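Wivau produce room, shop floor meeting
Minutes, March

Started 2 min late. Last minutes taken as read, one correction: the Lins order was short on pears, not plums.

1. Fruit drawers
Long talk about mixing. Agreed one kind per compartment from now on, divider stays in. Tangerines get the wide side, apples the narrow side. Stems up if you have time, don't bother if you don't. Soft ones come out at morning check and go on the kitchen list, not back in the drawer.

Question whether drawers should be filled to the top for opening. No. Single layer, top up as it goes down. Anything piled up gets bruised underneath and we had complaints in both of the last price rounds.

2. Baskets
The light blue ones are fine for carrying, rims have held up. Sinen quoted for 12 more, same size. Ask if they do a second color so returns dont get mixed with fresh. Tip them low, close to the drawer floor. No dropping fruit in from the rim.
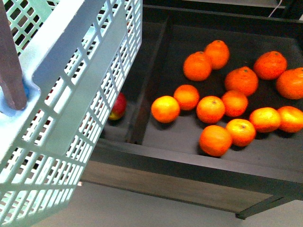 Empties to be stacked by the back door by 6 pm. Currently left wherever. Also they need a rinse once a week, rota to go up next to the sink.

3. Stands and floor
Stands stay in their present line until the Lurkumow delivery is in, then we look again. Side panels want a wipe, damp cloth only, no spray. Somebody asked about swapping the trays for deeper ones, left for next time, price not known.

Cables. White leads should not be lying on the floor where people walk with full baskets. Clip up or unplug and coil. Yellow line to be kept clear all the way along, curtain side included. Tape or clips both ok, clips prefered.
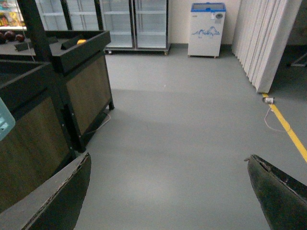 Item 3: stands on the left, white plug and cable beside the yellow line.

Floor wash moved to after closing.

4. Money
600 left in the fittings budget, baskets come out of that first. Cable clips out of petty cash.

5. AOB
Price cards: handwritten ones to go, print new. Lemons still on last month's price, fix today.
Scale by the counter reads roughly 15 grams heavy, get it checked before the weekend rush.

Actions
Sinen quote, second color: purchasing
Clips: whoever opens tomorow
Rinse rota: early shift
Scale: front counter

Next meeting same time, same room. Bring the waste sheets.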